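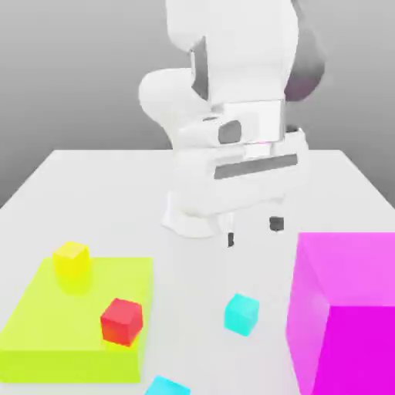

4.3 Does the gripper comparison survive a change of scene?

The results in Section 4.2 favor the Gevuler controller over the Taipe controller by a margin that looks comfortable on paper. We are less sure of it than the table suggests. Both controllers were tuned in simulation with the same parallel-jaw gripper model, and the simulator is generous in ways that matter here: contact is clean, the cubes do not deform, and the finger pads grip the same way on every trial. A controller that closes a little early or a little off center is rarely punished for it.

To see how much of the margin came from the layout, we reran both controllers on scenes that mix object sizes and support heights. Figure 3 shows one of them, with the gripper open over a bare part of the table. Small cubes rest on the tabletop and on a raised green slab, and a magenta cube much larger than the rest stands to the right. We drew 126 such layouts and gave each controller the same starting pose.

Figure 3. Mixed-height layout in simulation, with the arm above the table. The red cube sits at the right edge of the slab.

Gevuler completed 69 percent of the small-cube picks and Taipe completed more than 60 percent. The gap is smaller than the one in Section 4.2, and we would not bet much on it. When we looked at the failures one by one, 22 of the Gevuler trials had ended with a finger touching the slab before the jaws closed. Taipe approaches more slowly and seldom did this, but it often timed out. Which of these counts as the worse failure depends on a time limit that we picked ourselves.

The large cube raises a different problem. Earlier comparisons, including the Golten report that prompted this study, score any object in the scene as a possible target. We left the large cube out of the scoring and kept it only as an obstacle. Kazuhiro Ebihara argued for scoring it anyway, on the grounds that a controller should decline a grasp it cannot make. The point is fair — but neither controller has any way to decline, and a shared zero would tell us nothing about either.

We also swapped in the Zinden finger model, which has longer pads, and repeated 5 of the layouts by hand with Fergal Daly stepping through the contacts. The ranking flipped in two of them. That is too few to support a claim, and we make none. It is enough to make us doubt that the ranking belongs to the controllers alone.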